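Setting the exposure and publish rate for the bin camera node

The driver in the Nodosstead workspace publishes raw frames on /bin_cam/image_raw. Out of the box it uses auto exposure, and any color threshold you tune will drift as the lights change. Fix the exposure first, then tune.

Start the driver by itself:

roslaunch nodosstead_cam driver.launch

Check the rate with rostopic hz. It should settle near 30 Hz. If it stays at half that, the camera is on a USB 2 port or sharing a bus with another device. Move it before going further.

Parameters

~auto_exposure: set to False for fixed exposure. The default is True.

~exposure_us: shutter time in microseconds. Only read when ~auto_exposure is False. Start at 2147 and change it in small steps. Values over 1000 are fine for parts that stay still; for moving parts go lower and add light.

~queue_size: leave at 2. Larger values hide a slow subscriber – the images look fine but arrive late.

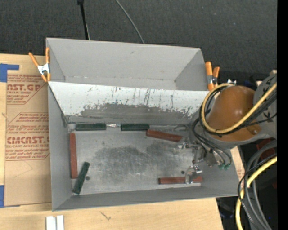

Red and green blocks in the two-section bin.

Changes made with rosparam set are not picked up while the driver is running. Use the reconfigure window, or edit config/endlow.yaml and restart. The file is read once at startup, and a missing key falls back to the default with no warning.

To check the result, record a short bag and play it back with the driver stopped:

rosbag record -O exposure_test /bin_cam/image_raw /bin_cam/camera_info

Open it in rqt_bag and look for clipped highlights on bare metal. A few clipped pixels do no harm. If whole areas are white, lower ~exposure_us and record again.

Known issues

On the Odham branch the driver ignores ~exposure_us if the key is given as a float. Write it without a decimal point.

Last updated 2018-05-29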